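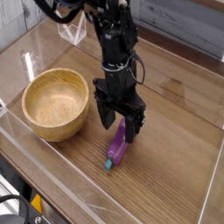
Oiling a bowl, and why I stopped using olive oil

December 21, 2022

I have been putting off writing up the finish tests since February, mainly because the results took so long to settle. Oil finishes don't behave like varnish. A varnish is dry or it isn't, and you know by the next morning. An oil can feel dry at the surface and still be soft a millimetre down.

First, the distinction that matters. Oils used on wood fall into two groups, drying and non-drying. Linseed, tung and walnut oil react with oxygen and set into a solid film inside the pores. Mineral oil does not react with anything under kitchen conditions. It stays liquid, moves deeper into the wood over time and has to be topped up. Olive oil and sunflower oil are poor choices because they neither set properly nor stay stable. They go rancid, and the smell then gets into the wood and is very hard to shift.

I used beech offcuts for the tests, planed and then sanded through the grits up to 240. Each piece was wiped with a damp cloth to raise the grain, left overnight and sanded again by hand. Skipping that step gives a surface that feels smooth until the first wash, and then feels like a cat's tongue.

The oils were raw linseed, pure tung, walnut oil from the supermarket and the Zotano board oil, which the label lists as mineral oil with beeswax. One piece got olive oil, as a control. All were kept on a shelf in the back room and washed in the same way, with warm water and a little soap, then stood on edge to dry.

Raw linseed was the slowest. It was still tacky after 13 days in a cool room, and it yellowed the beech more than I like. Tung needed thinning for the first coat, but gave the hardest surface and shed water best. Walnut came second. It darkens the wood only slightly, though I would not use it on anything leaving the house, given nut allergies. The Zotano product was the easiest to apply and the first to wear off. After almost 90 washes it was back to bare wood, while the tung piece had only lost some sheen.

The olive oil piece smelled of old crayons by the summer and went in the bin.

My present method for bowls is tung, four thin coats. The first two are thinned half and half with citrus solvent. Flood the surface, wait half an hour, wipe off everything that has not soaked in, and leave two days between coats. Then leave the bowl alone for a month before food goes in it. For chopping boards I still use mineral oil, as knife marks break up any film and a quick recoat is more practical.

A note on rags. Cloths soaked in linseed or tung give off heat as they cure and can catch fire if left in a heap. Spread them flat outdoors until stiff, or soak them in water in a lidded tin.

Next on the list is hard wax oil. I have a small tin of the Cokmont one and enough beech left for two more pieces.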